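Why does cloth wrinkle?

Cloth is made of threads. Lots and lots, going over and under each other. Drop a big yellow piece on a table and the threads bend. Where they bend you get a fold. Puffy ones, pointy ones, all kinds.

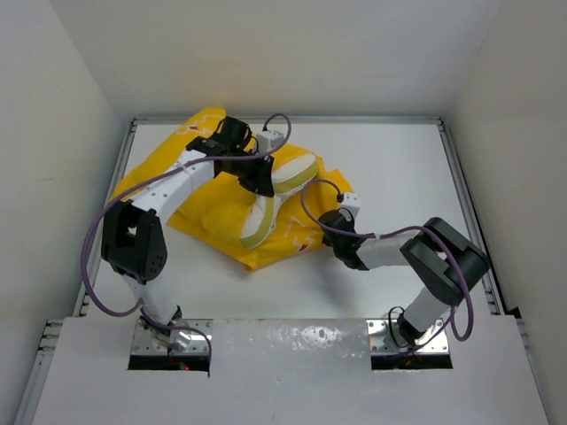 Folds do funny things to pictures printed on cloth too. A straight line goes wobbly. Pull the corners flat and its straight agian!

Try it: get an old T-shirt, scrunch it for 5 minutes, let go. Count the creases. Then smooth it with your hands. Which ones stay?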